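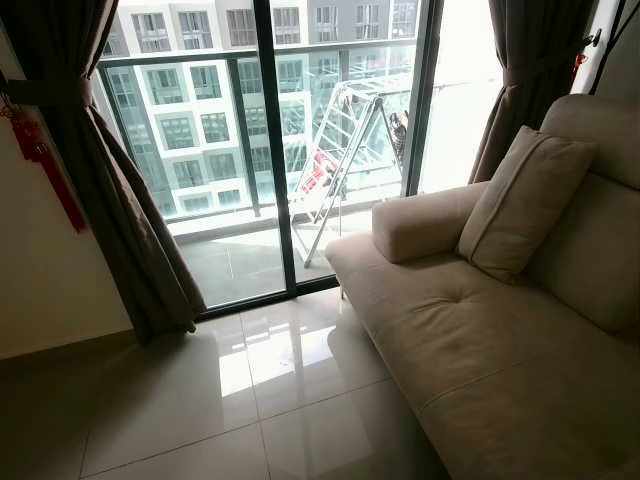 Should the council vote before any troops go to the Laver crossing?

Posted in: World Affairs > Defense & Diplomacy

harborlight67
Happy New Year, all, and forgive the long post, but my coffee is hot and I've been stewing on this since Friday. The Zavach government has asked for 200 peacekeepers at the Laver crossing, and Minister Papadakis says he can send them on his own signature. Now, I like Filippos Papadakis, I voted for his party twice and I'd probably do it again, but I don't see how one man gets to make that call. The council sat through the whole of July arguing over a fishing treaty! Surely soldiers on a border deserve an afternoon of debate. Am I missing something?

bayram_road
You aren't missing much, friend, though I'd push back a little. The law gives the minister 10 days to act in an emergency before he has to come to the council. That clause was written for this kind of thing, a neighbor asking for help in a hurry. If we wait for everyone to get back from the holidays and find their seats, the shooting could be all over the valley by then. My sister-in-law's family is from the Bayram side and they've been sleeping in their clothes. I know that isn't a legal argument, but it's what I think about.

harborlight67
I'm so sorry to hear that, and I hope they're all right. Please tell us if you get news. I did know there was an emergency clause, but I thought it only covered evacuating our own citizens. Do you have the text handy?

oldferrypilot
Harbor is closer to right on this one. The clause says "persons under the protection of the state," and people have been squabbling over those words for as long as I've been reading the papers, and I'm no spring chicken. Sotiropoulos gave a good speech on it when he was in opposition. (Filippos Sotiropoulos, I mean - it gets confusing with two Filipposes in one cabinet.) He said then that it meant citizens and nobody else. I notice he's gone quiet now that he has an office down the hall from the other one.

bayram_road
That's a bit unfair to him, Pilot. He told the Lullovcombe radio station on Sun 2 January that he'd welcome a vote "at the first sitting." That sounds to me like a man trying to be loyal and keep his word too.

oldferrypilot
First sitting is after the 10 days run out, though. By then the troops are in their tents and who is going to vote to bring them home? I'm not against helping, mind you. I'd just like to see the hands go up first.

millgate_jo
Long-time reader, hardly ever post, but I wanted to say this is the nicest argument I've read about it anywhere. My nephew is in the reserves, so I go back and forth on it every night - send them, don't send them. What I'd like to know is what they're allowed to do if somebody fires on them. I've read three articles and each one says something different.

harborlight67
Jo, that's a better question than mine! I haven't seen the rules of engagement published anywhere. I'm writing to my councilor tonight and I'll put that at the top, and ask about the clause as well. If she answers I'll post it here.

bayram_road
Please do. And I did hear from Bayram just now, everyone is fine, the power is back on.

Contact the moderators | Forum rules | Back to top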